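Lists > Family Firms and Governance > Archive > December
Last updated: December

Subject: Re: Who actually reads the board pack?

Hi all,

Monique Royer wrote:
> We've been looking at small, owner-run companies that bring in outside
> directors for the first time. What I keep hearing is that the outsiders
> feel swamped by paper and underfed on anything useful. Has anyone on the
> list watched a firm fix this? I'd be glad of messy stories as well as
> tidy ones. I have plenty of tidy ones from the textbooks already.

Monique, I have a messy one for you! I spent two years as the outside director at Trirketti, a family business that makes fittings for shop interiors. Two sisters own it, a cousin runs the finances, and when I joined the board pack ran to 100 pages. I mean that literally, the cousin was proud of it and used to aim for the round number. It came out the night before the meeting, usually after dinner, and I'd sit up in bed with it trying to find the one page that mattered (it was nearly always the cash forecast, and it was nearly always near the back).
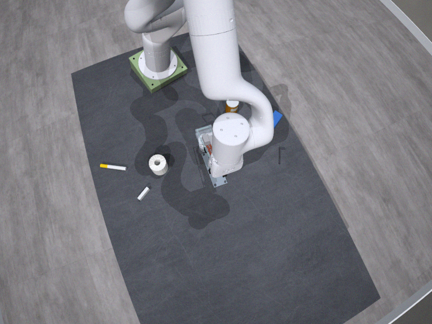

White arm on its green base plate, dark work surface. Rendered.

So at my third meeting I asked if we could try a pack of 15 pages, sent out six days ahead. You'd have thought I'd asked to sell the building. The older sister felt that a thin pack meant we were hiding things from the new person, meaning me, and I have to say I found that rather touching. The cousin just thought I was lazy. We argued until lunch and then agreed to try it for two meetings.

The first one was awful. Everybody had cut their own section by making the type smaller, and the sales report had turned into one giant table with no words at all. The second was a lot better, mostly down to the younger sister, who made each person write their question for the board at the top of the page before they wrote anything else. If they didn't have a question, the paper went in a folder and we could look at it if we wanted to. I looked in the folder maybe twice.

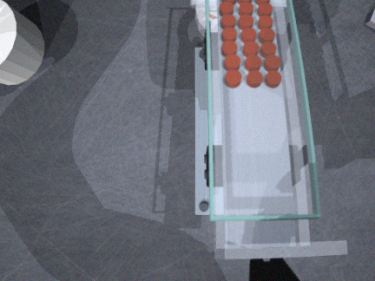
Orange-red pucks in rows of three, inside the glass container (simulated view).

What changed after that was the talking. We used to spend the whole morning hearing people read their reports aloud, and now we had time to fight properly about whether to drop the Yeoman line, which had been losing money quietly for ages and which their father had started. That was a hard conversation and I don't think it would have happened with the old pack – there was always another appendix to hide behind. They kept it going in the end, by the way, on a smaller scale. I voted against and still think I was right.

I tried the same thing later at Jetance and it flopped. Much bigger place, 700 staff, a proper company secretary, and every department head saw a missing page as a demotion. The chair wasn't bothered either way, so it drifted back within a few months. I suspect you need one owner in the room who really wants it, but that's two firms and a hunch, so please don't quote me as evidence of anything!

Has anyone here dealt with Turerel's board software? Jetance was about to buy it when I left and I never heard how they got on with it.

Monique, I'm happy to talk by phone if it helps. Mornings before 10 are best for me. I'd have to ask the sisters before passing on any papers, but I think they'd say yes, and the older one would probably send you the full 100 pages.

All the best from a very cluttered desk

4 replies | 11 shares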